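Zosteneck bench cell: progress report to Clerkier, June

Work this period

The grant covers the upkeep of one arm and its bench at our Fanside workshop, and the report deals with that cell only. The recorded block task was stopped for part of the period so that the gripper could be overhauled. It has been running again since the middle of the month, on the morning shift only.

Gripper

The fingers were closing unevenly when we last wrote. The left one met the block first and pushed it sideways before the right one arrived, so blocks ended up skewed in the grip and sometimes dropped on the way across. We stripped the gripper down and found play in the linkage on the left side. Both pivot pins were replaced, although only one was badly worn, and the linkage was greased and put back together. The opening was then zeroed against a gauge block and checked again the next morning before any runs were made.

The finger shells are the old ones. We looked at replacing them and decided against it for now, as the wear is on the outside edges and does not affect the grip. Stöcker have quoted for a new pair and the quote is held until the autumn. It is not in the spending figures below.

Cable

The camera cable had been rubbing where it passed the second joint, and twice the picture dropped out in the middle of a run. We fitted a new cable with a longer loop and moved the clip further back. There have been no dropouts since. The loop needs watching at full reach - it can come close to catching if the arm folds back too quickly - so the speed limit on that move has been lowered until we find a better route.

Bench and calibration

The tabletop was levelled again after the bench was moved for floor repairs. One corner had dropped by 2 mm. That was enough to make the fingers touch the surface on low picks, and it explained several of the stops listed in our last report. After levelling we repeated the wrist camera calibration, which takes 45 minutes when all goes well. The first attempt failed because the overhead lights had been left on the evening setting.

Glare on the white surface is still a nuisance.

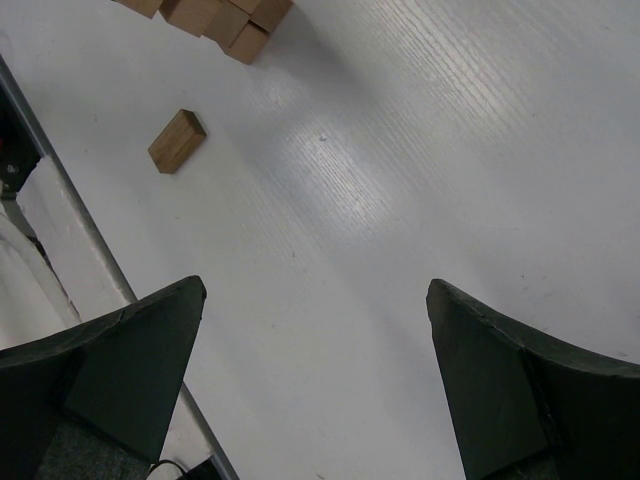

The calibration copes with it, but the software that finds the blocks is less sure of itself when one lies close to the bright streak. A matt mat would cure this, though it would also change the surface height and mean calibrating again. We would like to try moving the lamp first, as it costs nothing.

Test runs

After the overhaul we ran 200 picks with plain wooden blocks. There were two failures, both with blocks leaning against others in a pile, where a finger had no room to get down beside the wood. Single blocks gave no trouble. The daily check sheet now has a line for finger opening and another for the cable clip.

Spending

Pins, grease and cable came out of the maintenance line, which remains within budget. The levelling was done by our own staff and is not charged.

Next period

Try the lamp in a new position, find a safer cable route and restore the normal speed. Afternoon running will start again once the cable work is finished. We also ask Clerkier to confirm whether the Stöcker fingers, if ordered, may be charged to the equipment line.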